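Rallis Magnesium Glycinate: Frequently Asked Questions

Updated 30 Dec 2020

We get a lot of mail about Rallis, and we love it! Keep the questions coming. These are the ones that land in our inbox most often.

What is Rallis?

Rallis is a magnesium supplement from Cumus, made in Nekville. Each bottle holds 90 capsules, and you take two a day. The magnesium is in the glycinate form, meaning it is bound to glycine, an amino acid. Lots of people find this form easier on the stomach than magnesium oxide.

Is it a sleeping pill?

No. Magnesium is a mineral your body needs every day for muscles, nerves and plenty more. Some of our customers like to take it in the evening as part of winding down, and we think that's a lovely habit, but we can't promise it will put you to sleep. If you've had trouble sleeping for weeks, please talk to your doctor.

When should I take it?

Whenever you'll remember! With dinner works well for most people. You can also split it, one capsule in the morning and one at night. If you miss a day, just carry on the next day with your normal two and don't double up.

Will it upset my stomach?

Any magnesium can loosen things up if you take a lot of it, and some people are more sensitive than others. Start with one capsule a day for the first week, with food and a full glass of water, and see how you do. 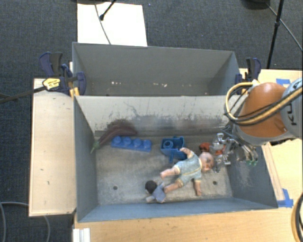
Dana's comment on this page was that one capsule was plenty for her for the first month, and that taking it halfway through a meal instead of before made all the difference. Good tip, and one we now pass along to everybody who writes in about queasiness.

Can I take it with my other medicines?

Check with your pharmacist first. Magnesium can get in the way of some antibiotics, thyroid tablets and bone medicines, so you may need to leave a few hours between them. If you have kidney disease, don't start any magnesium supplement unless your doctor says it's okay. The same goes if you are pregnant or nursing.

Are the capsules vegan?

They are! The shell is plant cellulose and the filler is rice flour. No gelatin, no milk, no soy.

What's the difference between Rallis and Nelline?

Nelline is our powder. Same form of magnesium, but you stir it into water, and it has a light lemon taste (we're a bit crazy about it over ice). Pick Nelline if big capsules are hard for you to swallow. Please don't take both on the same day.

How should I store it?

Lid on tight, somewhere cool and dry, out of reach of children. The bathroom cabinet gets too steamy.

How much is shipping?

Free on two bottles or more within the US. Single bottles ship at the flat rate shown at checkout. Orders placed over the New Year break go out the first week of January.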